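How to check a used EV battery before you pay for the car

Every seller of a used electric car will tell you the battery is fine. Most of them believe it, too. The trouble is that the number they're quoting usually comes off the dashboard, and the dashboard is guessing.

I've been through this with three cars now, the last one a hatchback with a dealer "battery health certificate" that turned out to be a printout of the range display. Here's the routine I use.

1. Ignore the range figure

Estimated range is based on how the car was driven lately. A week of slow trips around town makes a tired pack look great. Write down the state of charge instead, and the odometer reading.

2. Read the pack yourself

You need a plug-in OBD reader and an app that knows your model. I use an Ollik reader. The cheaper Clolo one dropped its connection 2 times on the same car, so I sent it back. Look for usable capacity in kWh and compare it with what the car had when new. A "health" percentage with no kWh figure next to it tells me very little, and apps don't agree on how to work it out.

3. Check the cell spread

Do this at a high charge and again at a low one. On my last car the gap between the best and worst cell was 36 millivolts near empty, which I could live with. If one cell sags far below the rest under load, walk away or get a serious discount.

4. Drive it down, then charge it

Ask for a long test drive. Sellers hate this. Note the energy used and the percentage lost, and do the division. Then put it on a fast charger and see whether the speed holds up. A cold pack will charge slowly, so don't judge it on a freezing morning.

5. Read the warranty, all of it

"Covered" often means covered below a certain capacity, measured by the dealer's own tool. Loukia Vlachopoulos, who bought the same model as mine in August, was quoted $3370 for a single module because her pack tested just above the limit. Get the threshold in writing.

Will all this catch every bad pack? No. It will catch the ones the seller is hoping you won't look at. 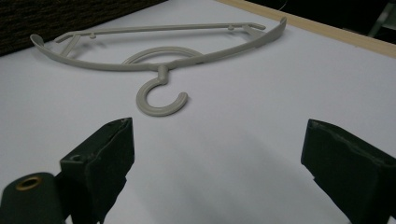
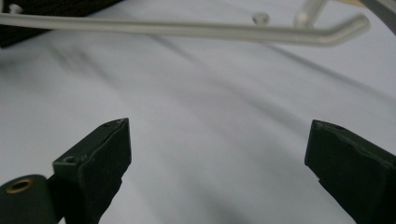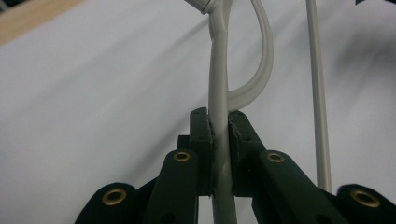 From top: plastic hanger on a white tabletop; gripper fingers held open; pale gray cable in the gripper.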